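June 29, 2019

Back on the Hatby coffee samples this morning, and I'm still not happy with the moisture numbers. Shahram thinks the meter drifts once the room warms up, so I ran the same lot four times before lunch and got four different answers (none of them wildly off, but enough to annoy me!). I've put it down for recalibration and gone back to oven drying for now - slow, but I trust it.

The Trarnetby lot is better. Of the 133 bags that came in, 39 were held back for a second grading, mostly for broken beans, and Afshin reckons the buyer will take them anyway at a lower price. He was on the phone to Mirzaei for ages about it. No word yet.
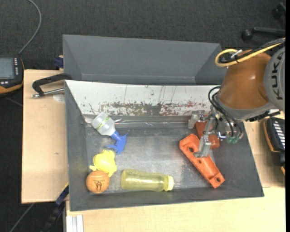 Roasted two small batches from the held bags after that, 700 grams each, same profile as last time. The first one tasted flat and a bit papery, the second was really quite nice, so now I want to know which end of the warehouse each came from. Labels only say Kukside store, no row. Must ask whoever stacks them to write the row on in June lots as well, not just the new ones.

To do: order filter papers, chase the meter people, cup both roasts again tomorrow with Shahram before he's had his own coffee.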